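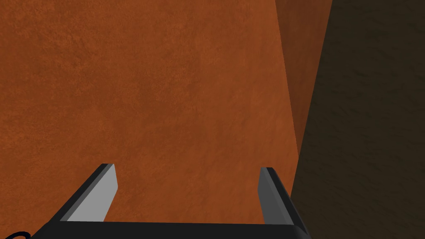

Duvby District Association – Media and Publications

22 April 2023

DUVBY TO REMAIN IN DUVBY, ASSOCIATION CONFIRMS

Printed map restores suburb names mislaid by the property pages

The Duvby District Association today released a free printed map of Duvby, for the use of residents, delivery drivers and anyone who has lately tried to rent a flat in a suburb that doesn't exist.

The map shows the whole district from the rail line down to the creek, with every street labelled and the old neighbourhood names put back where they used to be. A print run of 3,000 copies is being handed out through local shops, the library and both station entrances. It has no advertising on it, although several people asked.

The Association decided on a map after a long year of reading real estate listings. Over that time the blocks south of Ikinine Street have been advertised as Duvby Village, Lower Janitz, Janitz Fringe, South Janitz Quarter and, on one signboard that has since come down, The Duvs. Residents of those blocks have gone on receiving their rates notices in Duvby.

"I've lived in the same house the whole time and I've moved suburb four times," said Mariama Essien, president of the Duvby District Association. "Each time the rents went up and the footpath stayed as it was. If I'm going to move that often I'd like to at least get a second bathroom out of it."

HOW JANITZ CAME TO DUVBY

Janitz is the next suburb up the line. It has a wine bar, a cheese shop, a second wine bar and a very well regarded primary school, and the Association has nothing but goodwill towards it. Janitz proper ends at the railway bridge. For most of living memory everyone on both sides was content with that, and the only people who crossed the bridge on purpose were going to the hardware store, which was, and is, in Duvby.

The trouble started with the express trains. When the timetable changed last November, Duvby picked up a stop on the morning express and found itself 20 minutes from the city, and it was noticed by people who had previously only seen it through a train window. Within weeks the word "Janitz" began to appear on boards on the wrong side of the bridge. It turned up first on corner blocks close to the line, where it could pass for a slip, and then further down the hill, where it couldn't. By the end of summer there was a Janitz address on offer beside the creek, a good half hour's walk from the nearest cheese.

The Association wrote to the agents concerned. One answered that suburb names were "fluid". Another explained that Lower Janitz was a lifestyle descriptor. A third did not reply but sent Mrs Essien a free appraisal of her home, which it placed in Janitz.

WHAT RESIDENTS SAID

Before drawing anything, the Association asked people what they call the place they live in. It left cards at the bakery, the laundromat and the bus shelter on Ikinine Street, and 300 came back filled in. Nearly all of them said Duvby. The older cards – older in handwriting, anyway – tended to be more particular and named the Flat, Tannery Hill, Creekside or the Triangle, which has four sides and always has had.

Two cards said Lower Janitz. The Association rang both households to ask about it. One had moved in the month before and was going by the lease. The other said it was a joke and asked for the card back.

A good number of people used the space for comments to raise other matters, among them the pedestrian crossing outside the library, the smell near the pump station, and a neighbour's rooster. These have been passed on to the council, apart from the rooster, which has been passed on to the neighbour.

WHAT IS ON THE MAP

The map folds to fit a coat pocket and, on most attempts, folds back again. One side shows the streets. The other side has a short history of each neighbourhood name, written by members and trimmed with some pain to fit. The entry for Tannery Hill was originally longer than the rest of the map put together, and the full version can be read at the library by anyone with an afternoon free.

The map also marks things the listings leave out. These include the lane that floods, the shortcut behind the bowling club, public toilets and their real opening hours, and the corner where the 6 am garbage truck reverses. The Association sees this as a service to newcomers, who are very welcome and who have often been told the area is "whisper quiet".

Renters get a panel to themselves. It gives the suburb as it appears in council records and explains how to check the address on a lease before signing. Members have helped several tenants this year whose home insurance, parking permit or school enrolment was held up because the suburb on their lease could not be found by anyone with a computer. One family was told that it lived outside the catchment of a school it could see from the kitchen.

"People think it's a bit of fun, and it is a bit of fun," Mrs Essien said. "Then you sit with somebody at the permit counter while they're told their street isn't in their suburb and their suburb isn't anywhere. They've paid extra for that. It was in the ad as a feature."

THE MATTER OF THE POLISHCHUK BUILDING

The Association has been asked many times for its view of the apartment block proposed for the old Polishchuk furniture showroom, and would like to set that view down in one place so that it can stop being asked at the butcher's.

The Association does not oppose the building. The showroom has been shut for years and Duvby needs places for people to live. Members have asked for a wider footpath on the Ikinine Street side, a loading bay that doesn't use the bus stop, and a share of flats at rents that someone who works in Duvby might be able to pay. Talks on the first two have been friendly. Talks on the third have been friendly as well, and shorter.

What the Association does object to is the working title, Janitz Central. The site is in the middle of Duvby. It is about as far from Janitz as it is possible to get without leaving by the other side. Members have suggested calling it the Polishchuk Building, which is what everybody will call it whatever goes over the door.

WHAT THE ASSOCIATION IS ASKING FOR

The Association is asking agents with listings in the district to print the gazetted suburb name on every board, brochure and lease, in letters no smaller than those used for any other suburb they may care to mention. Agents who agree will be listed on the Association's noticeboard outside the library. One has signed up so far, and reports that the flats are renting anyway.

It is asking the council to put back the neighbourhood signs that were taken down for repainting and have been drying ever since. It has offered to come and collect them.

It is also asking the operators of online maps to remove the label South Janitz Quarter, which currently hovers over the pump station. The Association has lodged the correction several times and has been thanked for its contribution.

Residents of Janitz are welcome to a copy of the map too. The Janitz traders' group has been good about the whole business, and has mentioned that its own northern blocks are now being sold as part of the suburb beyond. The Association has offered to lend them the template.

GETTING A COPY

Maps are free and can be picked up from the library, the bakery, the laundromat and the hardware store, or from the table outside Duvby station in the morning peak while they last. Large-print copies are kept at the library desk. Schools and community groups wanting a bundle should ask early. Agents may take one each.

Corrections are invited, in writing. The Association already knows that Wattle Lane is missing its bend, and has heard from everyone who lives on it.

Mrs Essien is available for interview and can be met at the corner of Ikinine Street and the station ramp. Journalists using a navigation app are asked to ring first.

ENDS

Contact: Media and Publications, Duvby District Association, care of Duvby Library | © 2023 Duvby District Association | Back to top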